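4.2 Running the disc task in simulation

1. Load the Basto scene and set the episode count to 50.
2. Start the Nina policy with both arms enabled.
3. Score each episode by hand. The automatic score counts a disc touching the gripper as a grasp – we don't trust it.

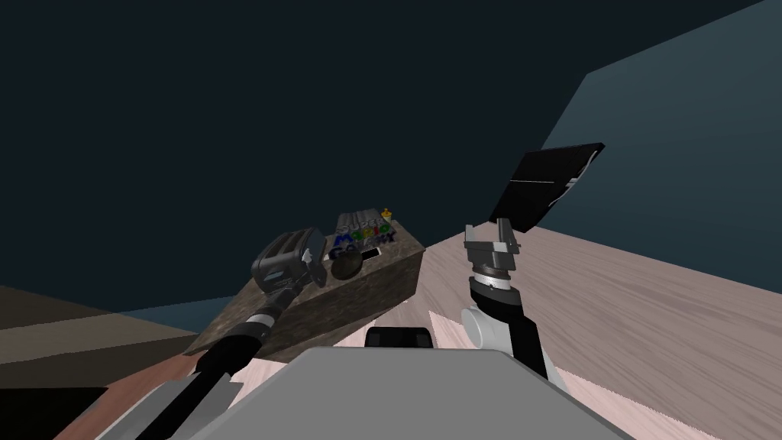

Page last changed: December, by Jhonatan Restrepo

Stop the playback at this point and check the left gripper. A disc close to partly open jaws is not yet a grasp. Log the black panel over the right gripper separately.

Note: The 75 percent success rate quoted for Nina comes from the automatic score. Our hand count gave 30 percent. Quote both or neither.

Caution: Do not carry these numbers over to real arms. One marbled box on one pink table says little about any other set-up.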